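Werkstatt- und Möbelkunde, Grundkurs
Handreichung zu Einheit 2: Lochraster und Reihenbohrungen im Korpusbau

Diese Blätter ersetzen die Mitschrift nicht. Sie fassen zusammen, was in der Einheit besprochen wird, und enthalten die Rechenwege, die an der Tafel oft zu schnell gehen. Mitzubringen sind Bleistift, Anschlagwinkel und Taschenrechner.

1. Wozu ein Raster

Wer einen einzelnen Schrank baut, kann jede Bohrung für sich anreißen. Sobald zwei Seitenteile zueinander passen müssen, wird das mühsam. Ein Fachboden liegt auf vier Bodenträgern, und wenn einer davon zu hoch sitzt, kippelt der Boden. Im Korpusbau hat sich deshalb ein fester Lochabstand von 32 Millimetern durchgesetzt. Die Bohrungen haben in der Regel einen Durchmesser von 5 Millimetern. Die vordere Reihe liegt meist 37 Millimeter hinter der Vorderkante.

Auf dieses Maß sind viele Beschläge abgestimmt: Bodenträger, Montageplatten für Topfscharniere, Auszugsschienen. Wer im Raster bleibt, kann einen Beschlag später versetzen, ohne neu zu bohren.

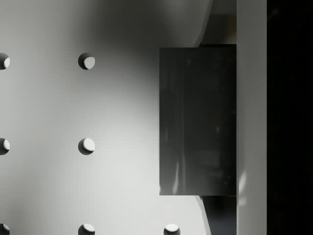

Zu unterscheiden sind Systembohrungen und Konstruktionsbohrungen. Systembohrungen sitzen in senkrechten Reihen und nehmen Beschläge auf. Konstruktionsbohrungen verbinden die Teile des Korpus miteinander, also Seite mit Boden und Deckel, meist mit Dübeln von 8 Millimetern. Beide werden getrennt geplant. Im Idealfall liegen sie auf demselben Raster, zwingend ist das nicht.

2. Bezugskanten

Jede Maßreihe braucht eine Kante, von der aus gemessen wird. Für die Höhe nehmen wir im Kurs die Unterkante der Seite, für die Tiefe die Vorderkante. Beide werden vor dem Anreißen gekennzeichnet. Gemessen wird immer von dort aus und nie von Loch zu Loch. Wer jedes Loch vom vorigen aus abträgt, addiert seine Fehler. Bei einem Fehler von 0,2 Millimetern je Schritt sind es nach zwanzig Schritten 4 Millimeter, und der Boden liegt sichtbar schief.

Linke und rechte Seite sind spiegelbildlich. Legen Sie die Teile mit den Innenflächen nach oben und den Vorderkanten aneinander auf die Bank und zeichnen Sie das Schreinerdreieck darüber. Verwechselte Seiten sind der häufigste Fehler in dieser Einheit.

3. Rechenweg für die Seitenhöhe

Soll die Lochreihe oben und unten denselben Abstand haben, muss die Seitenhöhe zum Raster passen. Es gilt:

Seitenhöhe = n × 32 + 2 × Randabstand

Dabei ist n die Zahl der Zwischenräume, die Zahl der Löcher ist n + 1. Beispiel aus dem Arbeitsblatt: Die Seite ist 652 mm hoch, gewählt werden 18 Zwischenräume. 18 × 32 ergibt 576. Es bleiben 76 mm, also oben und unten je 38 mm bis zur Lochmitte. Die Reihe hat 19 Löcher.

Geht die Rechnung nicht glatt auf, wird der Rand angepasst und das Raster bleibt, wie es ist. Ein Lochabstand von 31,5 oder 32,4 Millimetern ist für gekaufte Beschläge unbrauchbar. Muss der Rand ungleich werden, kommt der größere Rest nach oben.

Manche Schränke brauchen gar keine durchgehende Reihe. Bei einem reinen Schubkastenkorpus genügen die Bohrungen für die Schienen, und eine geschlossene Innenfläche lässt sich leichter reinigen. Im offenen Regal stören viele leere Löcher das Auge. Dort bohrt man oft nur je drei bis fünf Löcher um die geplante Bodenhöhe herum.

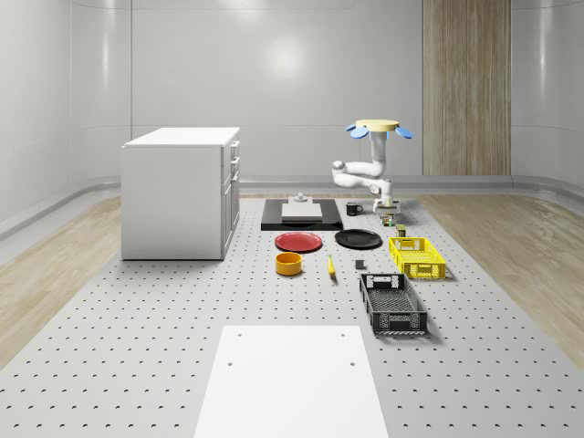 Muss die hintere Lochreihe denselben Abstand zur Hinterkante haben wie die vordere zur Vorderkante?
Das ist nur nötig, wenn die Seiten links wie rechts verwendbar sein sollen. Sonst richtet sich die hintere Reihe nach der Schienenlänge und nach der Lage der Rückwandnut.

4. Bohren mit der Schablone

In der Werkstatt stehen zwei Schablonen zur Verfügung, eine Jilten aus Aluminium und eine ältere Arent aus Schichtstoff. Die Arent ist an den ersten beiden Löchern ausgeschlagen. Sie wird nur noch für Probestücke genommen.

Vorgehen:
Teil auf eine ebene Unterlage legen, Innenfläche nach oben.
Schablone an der Vorderkante anlegen und mit zwei Zwingen sichern.
Tiefenanschlag auf 13 mm einstellen und an einem Reststück prüfen.
Erstes und letztes Loch bohren, dann einen Passstift einstecken.
Die übrigen Löcher der Reihe nach bohren und die Späne zwischendurch absaugen.
Zum Verlängern die Schablone versetzen und mit dem Passstift im letzten Loch fixieren.

Bei Platten von 16 mm Stärke bleiben mit dieser Einstellung 3 mm stehen. Bohrer mit langer Zentrierspitze drücken sich dann auf der Außenfläche durch – deshalb liegen für diese Arbeit die Dübelbohrer mit kurzer Spitze im roten Kasten. Bei Mittelwänden, die von beiden Seiten gebohrt werden, sind die Reihen zu versetzen oder die Löcher durchzubohren. 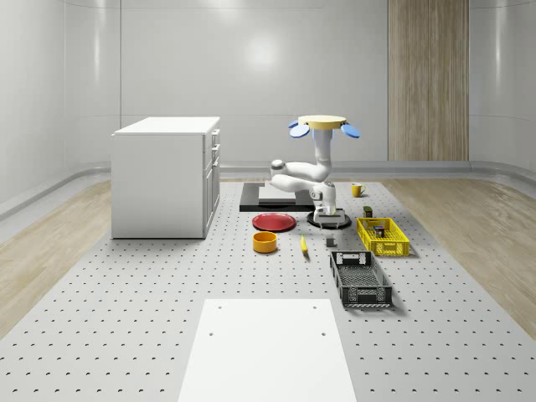
Ausrisse am Lochrand entstehen meist durch zu schnellen Vorschub oder einen stumpfen Vorschneider. Bei furnierten Platten hilft eine hohe Drehzahl bei langsamem Eintauchen. Angesenkt wird höchstens ganz leicht, denn der Kragen des Bodenträgers deckt nur einen schmalen Rand ab.

5. Kontrolle

Vor dem Verleimen werden beide Seiten mit den Innenflächen zueinander auf die Unterkante gestellt. In gleicher Höhe kommen links und rechts Bodenträger in die Löcher, dann wird von der Unterkante aus nachgemessen. Zulässig ist im Kurs eine Abweichung von 0,3 mm. Größere Fehler werden mit einem eingeleimten Rundholz verschlossen, bündig geputzt und neu gebohrt. Der Leim muss vorher vollständig abgebunden haben.

6. Aufgaben zur nächsten Einheit

a) Berechnen Sie den Randabstand für eine Seite von 720 mm Höhe bei 20 Zwischenräumen.
b) Eine Seite ist 860 mm hoch, der Randabstand soll zwischen 30 und 50 mm liegen. Welche Zahl von Zwischenräumen ist möglich?
c) Zeichnen Sie die linke und die rechte Seite eines Unterschranks im Maßstab 1:10 mit Bezugskanten und Schreinerdreieck.
d) Lesen Sie im Beschlagkatalog Cornix den Abschnitt über Auszugsschienen und notieren Sie, welche Bohrungen im Raster liegen.

Abgabe am Montag vor Beginn der Einheit, auf Papier. Für c) bitte kein kariertes Blatt verwenden.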